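Saithong open day, August

The Saithong towel mill opens its doors once a year, and this time I got a place on the morning tour. We met at the side gate at 9:30 and were handed earplugs and a paper cap. Thongchai Ruangrit took our group through.

The tour starts in the yarn store, a long shed kept humid with misters. Cotton comes in on cones, 300 to a pallet. From there it goes to warping, where the threads are wound side by side onto a beam. Changing a beam takes two people most of a shift.

The weaving hall is loud. A terry loom runs two warps, one tight for the ground and one slack for the loops, and the slack one decides how thick the pile will be. Thongchai stopped a loom so we could see the loops form when he restarted it by hand. Hotel orders are woven heavier than the ones for shops.

Dyeing was closed for cleaning, so we only looked through the window. The water leaves through a Fliltex unit behind the building. 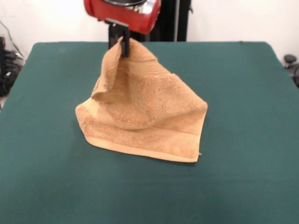 Hemming is still done by people at sewing machines, and Kanokwan Thepsuriya let us try one on scrap. My corner came out crooked. She has been there since the mill had only the one shed.

Lunch was rice and fried fish in the canteen, 165 baht. The seconds shop opens at noon and takes cash only. I bought two bath towels and a mat. Parking is on the grass past the gate, and it fills early.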